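Prallus 2 desk review -- two months in

Posted in: Furniture, Home office

Writing this fast between calls so forgive the mess. People keep emailing me about the desk and I keep sending the same three paragraphs, so it's going up as a post.

Short version. Good top. Annoying assembly. Price is on the high side but I'd buy it again, probably on sale.

Longer version.

I paid $811 for the Prallus 2 from Nosau, with delivery. Ordered in May. The other one on my list was the Després at $979, which is nicer to look at in the showroom and has a drawer. I didn't want a drawer. Drawers under a desk hit my knees and then fill up with dead pens. If you want a drawer, stop reading and go look at the Després, it really is a lovely thing.

The old desk was a glass one I bought when I thought glass was a good idea. Cold on the forearms all winter, every fingerprint visible, made a horrible clack whenever I put a mug down. Eleven years of that. I wanted wood and I wanted it plain.

DELIVERY

Two boxes, the top in one and the legs and hardware in the other. Came on different days, four days apart, and of course the legs came second. So I had a tabletop leaning on the hallway wall for most of a week, everybody turning sideways to get to the bathroom. Nosau say both boxes ship together. Mine didn't.

Packaging was fine. Cardboard corners, foam sheet, one layer of plastic. No dings anywhere on the top. The leg box had a hole punched in it but nothing fell out, I checked the bolts against the sheet twice.

The top is heavy. Do not carry it up stairs by yourself. I did the first flight alone and then sat down on the landing and called my neighbor.

ASSEMBLY

The instructions are one folded sheet with drawings and no words. Step 4 and step 5 look identical until you notice the washer. I did not notice the washer. Took it all apart again.

Tools in the box: one hex key, short, soft. It started rounding off by the third leg. Use your own. I used a ratchet with a hex bit and the last leg took a couple of minutes where the first one took half an hour.

Pilot holes lined up on three corners. The fourth was off by a hair and I had to loosen everything, get that bolt started, then tighten back round in order. Which is what you should do anyway. Start every bolt by hand, get them all in loose, stand the thing up on the floor where it's going to live, THEN tighten. The sheet doesn't say so.

Total time a bit over two hours with the redo. If you're reading this first you'll do it in one.

THE TOP

What you're paying for. Light honey color, proper grain, warm. It goes with pretty much any floor and it's fine against dark gray carpet. The Nosau site photos make it look more orange than it is. Couple of people asked about that. It's paler.
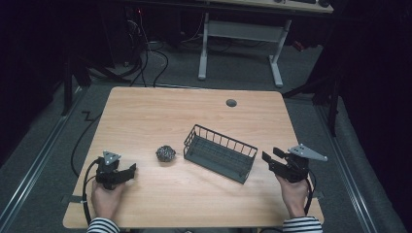 Honey-colored top on dark gray carpet, cable hole near the top edge, slightly right of center.

The cable hole. One only, small. I'd have liked two or just a bigger one. A monitor cable with a fat connector goes through if you angle it, a power brick obviously not. I run two things down it and hang the rest off the back with clips. If you've got three monitors and a dock you will be cross about this hole. Where it sits isn't ideal for me either, I'd have put it dead center, but once there's a screen in front of it you forget.

Finish is smooth, a little satiny. A pen glides on it, a mouse works with no mat, at least mine does. Coasters -- yes, use them. I left a hot mug down for a whole afternoon in week two and got a faint ring. Went away after a few days and a rub with a soft cloth. Hasn't happened since but I'm also more careful now, so who knows.

Scratches: two small ones so far. One from the base of the monitor stand which has a rough edge underneath, my fault, I should've put felt on it. The other one I have no idea. You need the light at a low angle to find either.

Cleaning is a damp cloth then a dry one. I don't spray anything on it. The care card says no ammonia and no scouring pads and that's about all it says.
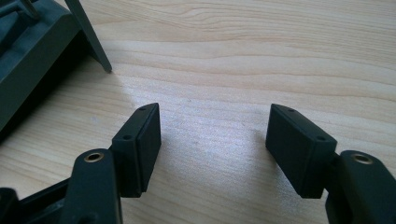

Glare is the one thing I'd think about before buying. With a window behind you or a bright ceiling light directly over, you do get some shine coming up off the top, and after a long day of reading on paper it bothers my eyes. I turned the desk ninety degrees so the window is to my left and moved the lamp back. Solved, mostly. If your room only works one way round then get a desk pad, a big dull felt one, and be done with it.

WOBBLE

Everyone asks. Side to side: none that I can feel. Front to back: a tiny bit when I type hard, enough to see the monitor shiver if I'm looking for it. Retightened at three weeks and it got better. Put it on your calender, the bolts do settle.

On carpet you'll also want to let it sit a while before you judge. Mine felt tippy the first few days and then the feet sank in and it was fine. The feet do have screw levelers, fiddly ones, get down there with a flashlight.

I leaned on the front edge with my full weight to change a light bulb and it didn't complain. Don't do that.

SMELL

Some, first week. Woody and a bit like varnish. Kept the window open. Gone by week two.

THE GITA

Somebody will ask so: yes I looked at the Gita. Cheaper, thinner top, comes in white. My friend Tahmineh Asadi has had hers for three years, moved it 3000 miles in the back of a rental truck, and the only damage is one chipped corner. So if budget's tight I wouldn't sniff at it. The top flexes in the middle though, I pushed on it at her place and didn't like it. And the edges are sharp on the wrists. The Prallus has a slight rounding on the front edge, small thing, noticed it every day since.

CUSTOMER SERVICE

Wrote to Nosau about the late box. Reply in a day, polite, useless. Wrote again about the fourth corner and they offered me a replacement leg, which I turned down, didn't feel like taking it apart a third time. So, ok. They do answer.

WOULD I

Yeah. I'd wait for a sale, they seem to do one in late spring and I missed it by a week. For the full $811 it's a solid desk with a stingy cable hole and bad instructions. 4 out of 5.

Will update if the top does anything wierd over the winter when the heating's on. Comments are open, no I don't know if the legs fit the old Prallus top, ask them.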